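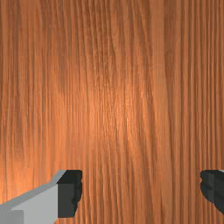

Omisik has put its gripper practice package on general sale this month, and I've been playing with it for longer than I should admit. The package is called Nindov, and it's a simulator you run on your own computer, so you can try out a two-fingered robot hand before you spend any money on a real one. I've been after something like this for ages (my last attempt at teaching a robot arm to pick things up ended with a chipped mug and a very cross household). The view I've spent most of my time with is the close one, looking in at the fingers over a wood-grain surface, with a black pad at the end of the grey link on the left and the other fingertip just peeping in from the right. The inner edges of the pads have a little notch and then a bulge, and you soon learn to care about that shape, I can tell you!

Nindov costs £357 for a single licence, paid once, and that covers you for 3 computers. Schools and colleges can ask for a shared licence, but the price for that wasn't on the order page when I looked and I'm still waiting for an answer to my email. The download took most of an evening on my slow line, so start it before tea.

What do you get for the money? Mainly you get 1041 ready-made tasks, sorted from dead easy to properly nasty. The early ones have you opening and closing the hand and moving it from side to side, and I'll confess I skipped a fair few. After that come blocks, then cups, then soft things like cloth, where I came badly unstuck. You can drive the hand yourself with a games controller or write a short script and let it run on its own. I did both, and I liked the controller much more than I thought I would. It's a bit like one of those grabber machines at the seaside, except you're allowed to win.

The scripts are where Omisik hopes to get its real customers, I think. You can save a run, change one setting and play it again up to 2000 times overnight, then see in the morning how many of those tries came good. I left mine going with a task I was rather proud of and came down to a long list of failures, nearly all of them the same one: my fingers were closing too soon. Two minutes' work fixed it. Finding that out with a real arm would have taken me weeks, plus another mug.

Now for the grumbles. The wood looks nice enough from a distance but goes soft and blurry when you bring the view in close, and the edges turn a bit steppy. The shine on it can be strong too, and I'd love a slider to turn the lights down. Omisik says sharper surfaces are coming in a free update, though it wouldn't give me a date. The help pages are thin as well. They tell you what every button does and hardly ever why you'd want to press it, and I got stuck for a whole afternoon on how to swap one set of fingers for another. (It's under "Tools", then "Hand", then a tiny arrow I'd taken for decoration.)

There is some competition. Sernier has had a similar program out for a while, and it's prettier to look at, but you pay for it every month and it needs a faster machine than mine. Cortés does a free one which I tried last year and gave up on, mostly down to crashes. I haven't been back to see whether it's better now, so don't take my word on that one.

Would I pay for Nindov? If you've already got an arm, or you're saving up for one, yes, I would. If you only fancy a play, there's a free trial with the first few sets of tasks in it, and that'll keep you busy for a weekend. Mine has run out and I've put my order in, so I'll report back when I've had another go at the cloth.

The trial and the full version are both on Omisik's site now. The introductory price runs until the end of July.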